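平时总有朋友跟我念叨，说家里的碗怎么收都磕边，问我们做机械臂抓取的有没有什么窍门。窍门还真有一些，只不过都是从仿真里一遍一遍试出来的，起初根本没打算给人用。去年冬天我们在 Jemari 这个项目里专门研究“从碗沿内侧夹取”，写报告之余攒下一堆笔记，挑了些在家也用得上的，整理成这一页。有做机器人的同行路过，也欢迎看看后半部分，参数和教训都在里头。

## 先说拿碗

多数人拿碗是大拇指扣碗沿，四指托碗底，这个姿势没什么毛病。麻烦出在碗挨着碗、手指伸不到底下的时候，大家就改成捏住一侧碗沿往上提，碗一歪，旁边那只就被蹭一下。瓷碗的缺口，十有八九是这样来的。

我们一开始也让机械臂捏一侧碗沿，夹爪一根手指在里、一根在外。看着挺合理，可是碗的重心离夹点太远，一提就转。后来换了一个思路，两根手指都从上面探进碗沿里边，夹点尽量靠近碗的中线，碗转得就少多了。在 Meneck 仿真环境里，两种抓法各跑了 200 次，判定标准是碗离开桌面以后倾斜不超过设定角度，并且能停稳 2 秒。捏一侧的成功了 59 次，差得让人有点不好意思往报告里写；从里边下手的要好得多，剩下的失败大部分是下降的时候指尖先碰到了碗沿。

搬到家里来，就是这么几句话：

- 碗叠得紧，先把最上面那只轻轻转一转，松动了再拿，别硬拔。
- 手指够不到碗底，就两只手一左一右扶着碗沿往上端，慢一点没关系。
- 提起来以后先停一停，觉得稳了再平移。我们的机械臂也是这么走的，先直上，后横移，省下来的那一点点时间真不值一只碗钱。

## 桌上有别的东西怎么办

厨房的桌子哪有空着的时候呀，盒子、茶壶、没拆的快递，什么都有。所以我们布置场景时，也故意在碗旁边放东西。

最早那版规划器只管夹爪不撞，忘了胳膊肘。夹爪老老实实悬在碗上面，上臂却从盒子顶上扫过去，把盖子都带歪了。人也一样，眼睛盯着手里的汤碗，胳膊肘碰翻了醋瓶子，我自己就干过不止一回（醋味三天不散）。

改过的做法是给整条手臂都留出余量，再让它从高处绕过来，夹爪竖直往下。浅色木桌上那只盒子，盖子是深洋红色的，侧面带锯齿似的尖角花纹，一直是我们最爱用的“捣蛋鬼”：它又高又方，正好挡在机械臂立柱的前面，规划器稍微偷一点懒就会露馅。碗选的是白色宽沿、外壁下半截深蓝的那只，底下收成一个小圈足，夹稳没夹稳，看圈足平不平就知道了。

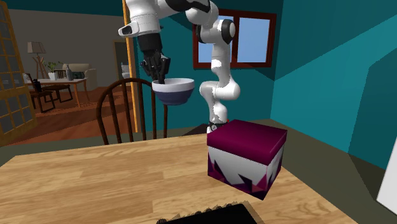
## 收碗的顺序

这一节是 Amrani 那组对照试验带出来的。我们想知道先清障碍再拿碗，和直接绕过去拿碗，哪一种更划算。全部加起来跑了 1847 个回合，盒子的位置每回都随机挪动。

结果倒是很家常：

1. 障碍离碗有一掌以上的距离，直接拿，不用收拾。
2. 障碍贴着碗，先把障碍挪开。绕着拿看似省事，返工的次数一多，反而更慢。
3. 障碍比碗高出一大截，哪怕隔得稍远，也先挪。高东西碍的是胳膊，手还没感觉到，肘就已经碰上了。

我现在饭后收桌子就照这个来，先收高的，瓶子、水壶、纸巾盒，再收碗，最后收盘子和筷子。家里人起初笑我职业病，后来也跟着这样收了。

## 摆放时的小讲究

放碗比拿碗更容易出岔子。我们的程序最初是到了高度就松爪，碗会轻轻磕一下桌面。单看一次没什么，日子长了圈足会磨毛，再拿去刮木头桌面，心疼的是桌子。

后来在 Ritham 模块里加了一段慢降，快接触桌面时速度降到很低，等检测到接触力再松开。手工做起来更简单，小指先垫到桌面上，碗顺着小指落下去，一点声音都没有。孩子学摆碗的时候教他这一招，比喊十遍“轻点轻点”管用。

圈足没上釉的碗，买回来可以先用细砂纸沾水打磨一圈，摸着不扎手就行，冲干净再用。叠放时中间隔一张厨房纸，潮气重的地方记得隔几天换一次。

## 给同行的几句补充

仿真里的碗都是刚体，表面摩擦也是一个固定的数，沾了油的碗可完全是另一回事。我们在摩擦系数上做了随机化，调低以后，从里边夹的抓法也会打滑，目前的办法是把指尖再往下探深一点，夹持力稍微加大。不过太深了会碰到碗壁的弧面，把碗往下顶，这个度还得按碗型来调，浅碟子就基本用不上这一套。

真机的数据还在攒，一月份以后会把油碗和湿碗分开来测。家里要是刚洗完碗，手上又有洗洁精，还是先擦干手再往柜子里放吧。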